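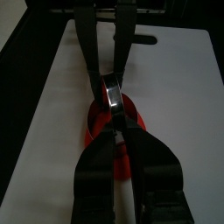 Zustov White Cutting Board, large

Kitchen boards > Boards for daily use > Zustov

The Zustov board is a plain white board for daily work in the kitchen. It has no pattern, no printed measure and no rubber corners. We have sold it in our shop in Wostitz for many years, and it is still the board which customers come back to buy a second time, usually in the same size.

Price and delivery
Price per board: 2,150, tax included
Availability: in stock
Sent from our store in: 2 working days
Set of 4 boards: please ask us for the price before you order

Size and material
Shape: rectangle with rounded corners
Thickness: 14 millimetres
Colour: white on both sides
Material: solid plastic suitable for contact with food
Surface: matt, lightly rough
Handle slot: yes
Dishwasher: yes, see the notes on care

What the board is good for

White is a practical colour for a board. On a dark worktop you see immediately where the board ends, and on the board you see immediately what is lying there: a piece of onion skin, a fish bone, a small seed. For the same reason many people like it when they fill pastry or clean berries. You will also see the stains sooner than on a brown board, and some customers do not like this. We prefer to know when a board needs a wash.

Both sides are the same and both can be used. We recommend that you keep one side for raw meat and fish and the other side for everything else, or better, that you take two boards. The sides have no mark on them when the board leaves us. If you wish, we can burn a small letter into the edge without extra cost. Write the letter in the message field with your order. Boards with a letter cannot be returned.

The board is rather heavy for its kind. This is an advantage when you cut a pumpkin or a hard cabbage, and less of an advantage when you must lift it with chopped vegetables on it and empty it into the pot. Customers who cook mostly for one person should perhaps look at the small Zustov, which has the same thickness but is easier to carry with one hand.

How to stop the board from sliding

The board has no feet. On a rough worktop it lies well by itself. On polished stone, glass or steel put a damp cloth below it, well wrung out and spread flat. A thin cloth is better than a thick one. If the board still rocks, first check the worktop for crumbs, and only then look whether the board is bent. We sell also a Drirodero mat, which does the same work as the cloth and can be washed together with the board.

Care

Wash the board before the first use with warm water and a little washing-up liquid. After work rinse it with cold water first, particularly after meat and eggs, and then wash it with warm water and a brush. Let it dry standing, so that the air comes to both sides.

In the dishwasher the board should stand straight in the lower basket and not be pressed between the plates. A board which is bent in the basket during a hot programme can stay bent. If this has happened to you, lay the board on a flat table while it is still warm, put something heavy and even on it and leave it until the next day. In most cases it becomes flat again.

Stains from beetroot, carrot and turmeric stay in the fine cuts. Rub them with a paste of baking soda and water, leave it for a short time and rinse. A stain from turmeric will become lighter but perhaps not disappear completely. Do not use wire wool, it makes the surface rougher and the next stain goes deeper.

Do not put hot pans on the board and do not use it as a lid.

When to change it

Knives leave marks on every plastic board. In the beginning they are only a difference in shine. Later you can feel them with the fingernail, and when dirt stays in them after washing, it is time to turn the board to the other side or to have it planed. We plane Zustov boards in our workshop. A board can be planed more than once, but it loses a little thickness each time, and we will tell you if yours is already too thin. The workshop takes boards by post the whole year except in January, when the machine is in service. Please send the board clean and dry.

Which knives

All usual kitchen knives can be used. The surface is softer than the steel, so the edge stays sharp longer than on glass or stone. With a bread knife do not press at the end of the cut, because the teeth tear the surface. For bread we have the Odukoya board in beech, with a groove for the crumbs.

Questions which we often receive

Is the white a pure white? It is a little warm, not bluish. Two boards from different deliveries may differ slightly.

Can I saw it smaller? Yes, with a fine saw, but you must then smooth the edge well. We can also cut it for you to your measure, for example for a drawer or for the place beside the sink. The price depends on the number of cuts.

Does it smell? A new board can have a weak smell when it is unpacked. It goes away after the first or second washing.

Can it be returned? Yes, if it was not used, not cut and not marked with a letter. The cost of the return is paid by the customer.

Prices on this page are valid from June 2025.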